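Search this site Go

The Great Bin Sort

Every December I promise to sort out the bins at the Zomolcombe workshop, and every December something better turns up, such as a biscuit. This year the bins won. It took 2 weekends and most of my goodwill. Captions are mine — complaints to Hui-mei Lai.

The grey bin. Everything has drifted over to the left-hand side, which is also how my kitchen drawers behave. The arm is reaching in, grey with an orange-brown joint and more yellow cable than I'd care to untangle. 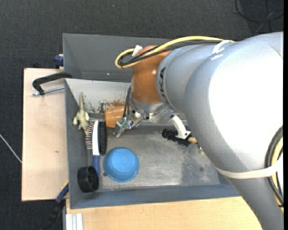
What came after

The shelf labels went up on Saturday. Orestis has already put something on the wrong one and is defending it as a system.

Related pages
Shelving at Vumberg, before and after
A drawer in Stiklow
187 jam jar lids and where they went

Comments (2)

Noémie Perron: I like that yellow loop. Mine would have caught on the door by lunchtime.

Tassanee Nuchit: Come and do our shed next. Bring the biscuits — we've only got the plain ones left.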